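Zwischenbericht Leseförderung Namholm, Stand Juni

Liebe Frau Kordestani,

Sie hatten sich beim letzten Telefonat gewünscht, dass der Zwischenbericht diesmal weniger nach Formular klingt und mehr nach dem, was bei uns wirklich los ist. Das lasse ich mir nicht zweimal sagen! Die Zahlen für die Buchhaltung schickt Gholamreza Babaei getrennt, ich schreibe hier einfach auf, wie das Frühjahr mit den Lesepatenschaften gelaufen ist.

Wir haben zurzeit 19 Kinder in festen Tandems. Im Antrag standen 14, da liegen wir also drüber, und das merkt man vor allem an der Raumfrage (dazu weiter unten). Die meisten kommen aus den dritten Klassen, ein paar aus der zweiten, und zwei Mädchen sind schon in der fünften und wollten trotzdem unbedingt weitermachen. Eigentlich endet unser Angebot mit der Grundschule. Ich habe es ihnen erlaubt und hoffe, Sie sehen das ähnlich.

Was mich am meisten freut: Die Kinder bleiben dabei. Im ersten Winter sind uns ja einige nach wenigen Wochen wieder verloren gegangen, meistens ohne Absage, sie kamen halt nicht mehr. Seit Salamatu Idahosa die Anrufe bei den Eltern übernommen hat, ist das fast vorbei. Sie ruft nach dem ersten Fehlen noch am selben Nachmittag an, sehr freundlich und ohne jeden Vorwurf, und in vielen Fällen war es bloß ein verschobener Zahnarzttermin oder ein kleiner Bruder mit Fieber. Das kostet Zeit, und ich möchte die Stunden dafür im zweiten Halbjahr gern regulär einplanen.

Zu den Büchern. Von den 57 Titeln auf unserer Wunschliste haben wir inzwischen alle bis auf zwei im Regal. Die beiden fehlenden sind vergriffen, eines davon wird wohl im Herbst neu aufgelegt. Sehr gut laufen Tiergeschichten (keine Überraschung), Sachbücher über Vulkane und alles, was sich reimt. Gar nicht laufen die dicken Fantasybände, die ich persönlich mit so viel Begeisterung ausgesucht hatte – die stehen da und warten auf bessere Zeiten. Die zweisprachigen Bilderbücher dagegen sind ständig ausgeliehen, oft auch von den Eltern selbst. Davon hätte ich gern mehr, vor allem auf Arabisch, Persisch und Ukrainisch.

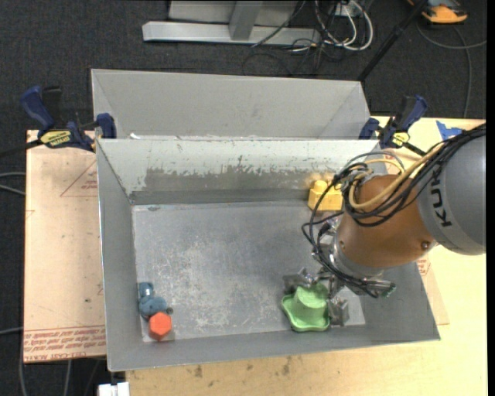

Mit der Raumfrage kommen wir nur langsam voran. In der Stadtteilbücherei dürfen wir von 15 bis 17 Uhr die Leseecke und das kleine Büro nutzen, und solange höchstens sechs Tandems gleichzeitig da sind, geht das wunderbar. Darüber wird es laut. Ein Kind, das sich gerade mühsam durch einen Satz arbeitet, hört dann am Nebentisch jemanden flüssig vorlesen, und das ist für manche richtig bitter. Wir haben die Gruppen deshalb auf mehr Nachmittage verteilt, aber nicht alle Patinnen und Paten können da mit. Hooman Jafarzadeh verhandelt gerade mit dem Nachbarschaftshaus in der Kirnerogasse über ein zusätzliches Zimmer. Die Miete wäre moderat, eine Zusage haben wir noch nicht. Sobald ich mehr weiß, melde ich mich, denn dafür bräuchten wir eine kleine Umwidmung aus dem Topf für Veranstaltungen.

Die Schulung für die neuen Patinnen und Paten hat Golshifteh Arabzadeh im April an zwei Abenden gehalten. Ich saß hinten und habe selbst noch eine Menge mitgeschrieben! Besonders die Übung, bei der man einen Text in fremder Schrift vorlesen soll, hat eingeschlagen. Danach war es im Raum erst mal still. Einige haben mir später erzählt, dass sie seitdem viel länger warten, bevor sie einem Kind ein Wort vorsagen. Wir würden die Schulung im Herbst gern wiederholen und um einen Teil über Mehrsprachigkeit erweitern, da kamen die meisten Rückfragen.

Nicht so gut gelaufen ist das Lesetagebuch. Gedacht war es als kleines Heft, in das die Kinder nach jedem Treffen einen Satz schreiben. In der Praxis haben die Erwachsenen geschrieben und die Kinder gemalt, oder das Heft lag zu Hause unter dem Bett. Ich will es nicht ganz aufgeben, aber wir probieren ab dem neuen Schuljahr eine Variante mit Stempeln und einer leeren Seite für alles, was man mag. Gedruckt werden die Hefte wieder bei Flakora, das Angebot liegt im gewohnten Rahmen.

Fürs zweite Halbjahr steht außerdem an: das Vorlesefest im September, die Gespräche mit der Azimi-Schule (die Schulleitung möchte mit ihren zweiten Klassen einsteigen) und die Befragung der Eltern. Die Fragebögen hatten wir im letzten Jahr zu lang gemacht, diesmal passen sie auf eine Seite. Die Übersetzungen sind in Arbeit.

Eine Bitte habe ich noch. Könnten wir die Frist für den Sachbericht in diesem Jahr um zwei Wochen nach hinten schieben? Sie fällt genau in die Zeit nach dem Fest, und da bin ich erfahrungsgemäß zu wenig zu gebrauchen. Und kommen Sie uns doch vor den Ferien einmal besuchen, am liebsten kurz nach 15 Uhr, dann sind fast alle da.

Herzliche Grüße aus Namholm
Ihre Projektleitung Leseförderung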